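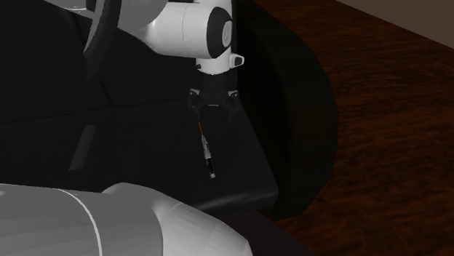

6. Setting up a pick-and-hold task in the Vumstead simulator

This section covers the first task most users build: an arm takes a slender tool in its gripper and carries it to a point over a work surface. It assumes that the Vumstead workspace has been installed (section 3) and that an arm model has been loaded and homed (section 5).

6.1 Before you start

The Vudelo arm pack must be version 4 or later. Earlier packs load, but their finger collision shapes are too coarse for thin objects.

Close any other session that uses the same physics port. Two sessions on one port will both run, and the joint readings will be wrong in both.

CAUTION: Do not connect the workspace to a real arm while working through this section. The speed limits used below are for simulation only.

6.2 Loading the tool

1. Open the Objects panel and select Add from library.
2. Choose a tool from the Slender group. Tools in this group have their long axis set to Z.
3. Set the mass in grams. The field accepts values from 1 to 1000. A value of zero fixes the tool in space and it cannot be picked up.
4. Leave Friction at the library value for the first run.
5. Place the tool on the work surface and press Settle. Wait until the status line reads STILL.

Note: If the tool drops through the surface, the surface has been loaded as a visual mesh only. Open its properties and tick Solid.

6.3 Setting the grip

1. Select the gripper in the model tree and open the Grip tab.
2. Set Approach to Top.
3. Set Grip point as a percentage of tool length, measured from the lower end. For pens, drivers and similar shapes, start at 75.
4. Set Closing force to Low.
5. Press Test grip. The fingers close, hold for two seconds and open again.

A small tilt after closing is normal with two-point contact. If the tilt is greater than the value in Max tilt, the task stops with code 242. Move the grip point closer to the tool's centre of mass, or raise the closing force by one step, and test again. Do not change both at once.

Note: Closing force set to High on a light tool may cause it to jump out of the fingers. This is a solver effect and does not indicate a fault in the model.

6.4 Setting the hold position

1. Switch to the Path tab and press New point.
2. Drag the gripper marker over the target surface. Keep the lower end of the tool clear of the surface by at least the value shown in Clearance.
3. Press Check reach. Links that would pass through another object turn red.
4. If a link turns red, try the other elbow setting before moving the target.
5. Set Hold time in milliseconds. The default is 900.
6. Press Save point.

CAUTION: Check reach tests the end pose only. Run the full path at quarter speed once before recording any results.

6.5 Camera view

The view is set separately from the task and has no effect on the physics. A camera placed low and close to the base will often have part of the arm between it and the gripper. To change this, open View, select Orbit and turn the camera about the grip point. Dark surfaces can be made easier to read by raising Fill light; shadows remain on.

Views are saved per user. A task file sent to a colleague opens with that person's own view.

6.6 Running the task

1. Press Reset, then Run.
2. Watch the Contact line. It should read 2 from closing until release.
3. When the run ends, press Save log. Logs not saved are cleared at the next reset.

If Contact falls to 1 during the move, reduce the path speed before altering the grip settings.

Saved logs can be opened in the Husham viewer (section 9). For changes to the finger shapes themselves, see Appendix B.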